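Thread on what changed for the people at my work after the arms came in. I get asked about it a lot and I keep giving a short answer, so I'm writing the long one once.

1/ I work in the prep and demo kitchen at Woltach. We test drink and snack recipes for small caterers. It used to be all hands. Since January we have had two-armed stations doing part of the bar prep, and the people who did that prep now do something else for most of the shift. I'm one of them.

2/ My old job was setting up and resetting. Cut lemons, lay out the board, rinse the cups, pour the measure, wipe down, start again. I did it for four years. I was fast and I didn't think about it much.

3/ My new job title is station lead. The pay went up a little. I look after two stations, and I spend more time writing things down than I ever did before. I did not see that part coming.

4/ The first thing that changed was how we talk about tasks. "Set up the lemon board" used to be one line on a sheet. Now it is 14 lines. Where the board goes, which way the handle points, how many slices, where the fork and knife go, what to do if a slice folds over.

5/ Writing those lines was harder than I expected. I knew how to do the job but I had never had to say it. Three of us wrote the same task separately and got three different tasks. We had been working next to each other for years doing it differently and it had never mattered.

6/ We argued about the jigger for most of a morning. Left of the bottle or right of the bottle. I'm right-handed and had always put it where my hand wanted it. An arm has no opinion, so we had to pick one and stick to it.

7/ Liquids are the worst part of the day. Solid things stay where you put them. Liquid goes where it likes. We cover the tables in brown kraft paper now. It shows every drop, and at the end of a run you pull it off and put down a new sheet.

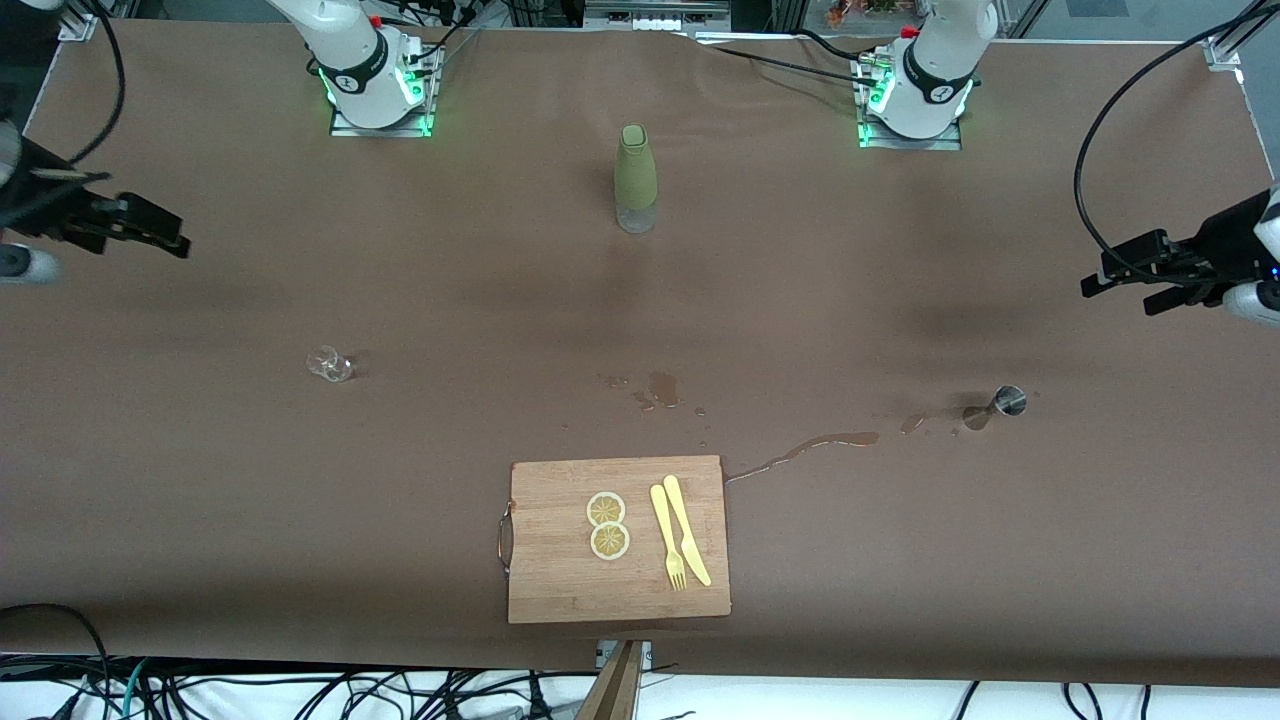 8/ A spill also used to be nothing. You wiped it with the towel on your shoulder and kept going, and it never went on any record. Now I stop, write down where it is, check that the cables are clear, and then clean up. It takes a few minutes each time. On a bad morning that adds up.

9/ The upside is that we finally know how often it happens. Before, if a manager asked how much product we lost to spills, we made up a number. Now there is a log. The log made us look bad for the first month, and we had to explain that we were only counting what had always been there.

10/ The towel thing was hard to unlearn. Your hand just goes. The rule is that you don't reach onto the table until the station is stopped, and all of us broke it in the first week without meaning to. We moved the towels to a hook by the stop button. That fixed it better than the training did.

11/ People ask if anyone lost their job. Two people on the prep side left and were not replaced. One wanted to go anyway. The other did not like the new work and said so, and I don't blame her. She was very good with a knife and there was a lot less knife work to do. I think that counts as a loss even though it doesn't show up as a layoff.

12/ The slicing is still mostly ours, by the way. We cut the lemons at the back counter and carry them over. There was a plan to change that this year and I haven't heard about it in a while.

13/ My wrists are better. I had a brace for the right one and I haven't worn it since spring. My eyes are worse, or at least more tired. Watching is a different kind of tired from doing, and I don't think the schedule has caught up with that. We asked for shorter watch blocks and got them on one shift out of two.

14/ The noise is different too. The old kitchen was loud and we talked all day. Now we stand further apart and there's less to shout over, but we talk less. Some people like it. I miss the talking.

15/ Training new people is the part I worry about. I learned by standing next to someone who knew more than I did and copying her. A new hire at a station learns the sheet. If something goes wrong that isn't on the sheet, they come and get me, and I know the answer because I did the job by hand for years. I don't know who they will ask when I'm gone.

16/ So I pushed for every new person to do two weeks of manual prep before they touch a station. It was approved, then cut to one week, then put back to two after a bad month. It's at two now. If you are bringing in anything like this where you work, ask for that early.

17/ The other thing to ask for is a say in the sheets. At first they were written upstairs from a video of us working. They were wrong in small ways all over the place. One had the cup set down before there was room for it. We now write the first draft and upstairs checks it, and the redo list got a lot shorter.

18/ Cables. I could do a separate thread on cables. Whoever plans the floor should have to mop it once.

19/ Somebody will ask whether the arms are faster than we were. On one setup, no. A person who knows the job is quicker. Over a full day it evens out, mostly since the station doesn't go to lunch. I would not have believed that last part until I saw the sheet for the day.

20/ And somebody will ask if I'd go back. I go back and forth. I like the pay and I like my wrist. I liked being good at something with my hands, and I'm less sure I'm good at this yet.

21/ A few replies already asking for the task sheet format. It belongs to Woltach so I can't post it, but I can post the blank headings if that helps. Will do it after my shift.

— Natália Matoušek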